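Reviews > Apps > Celebrity and Entertainment

Vustov 2 – celebrity news alerts

Vustov is a phone app that gathers celebrity news and sends alerts for the names a user follows. I ran version 2 through March, with 40 names on the list and all alert types switched on.

Set-up is quick. Names are picked from a searchable index, and each can be limited to weddings, red carpets, court matters or releases. The filters work per name, so one singer's tour dates can be kept without the holiday photos. 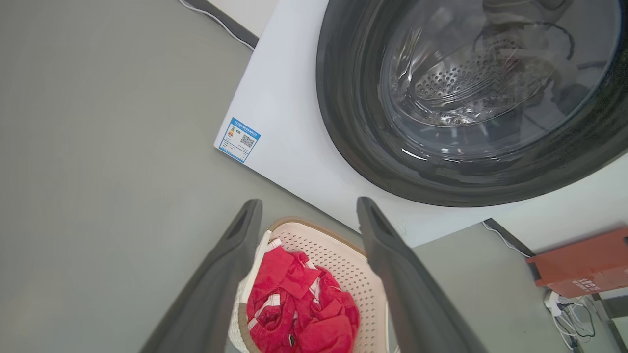
Duplicate handling is the weak point. When the Drodley awards were on, the same after-party story arrived from several outlets under different headlines – the grouping setting caught only those with matching titles. Sistitz, the older rival, groups by event and is better at it.

Sources are marked as confirmed, reported or rumour. The marks are small but consistent. Saved stories are capped at 1,000, after which the oldest are dropped without a warning.

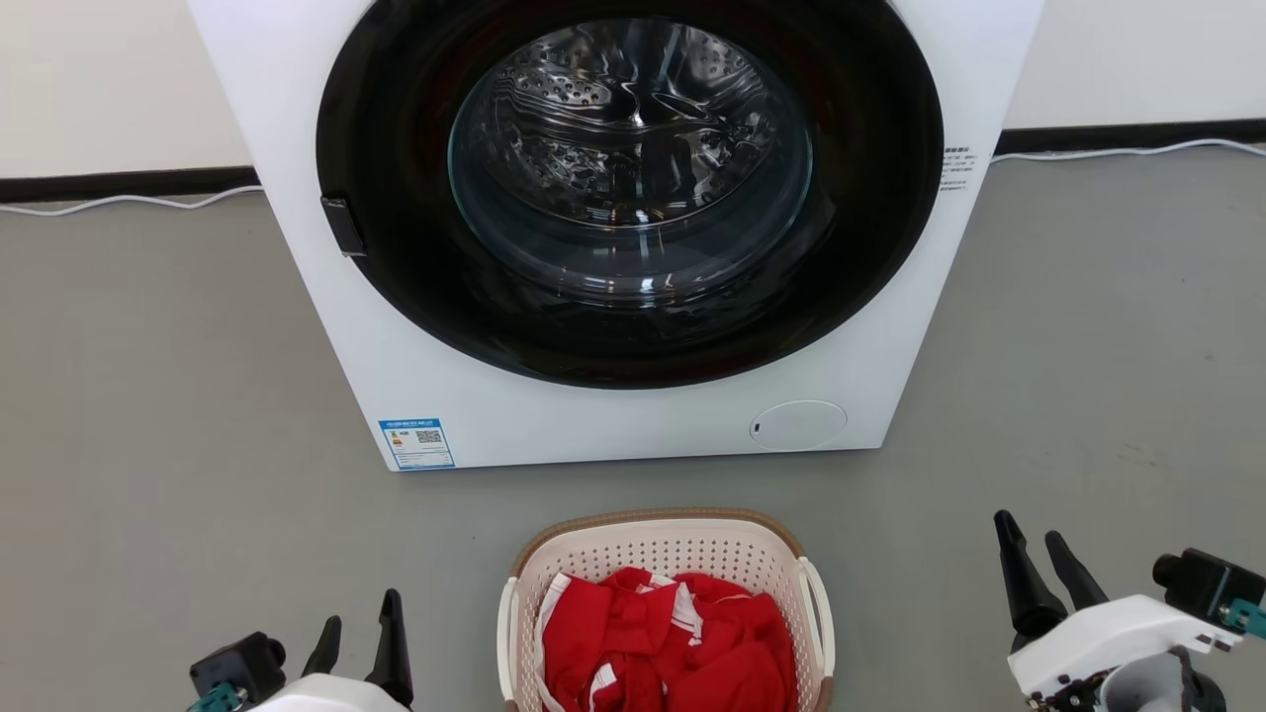

Orakzai wrote under my first notes on the app that the rumour mark is applied too late, often after the alert has gone out, and that switching rumours off does not stop these. I repeated the test and got the same result. The filter checks the mark at the time of sending only.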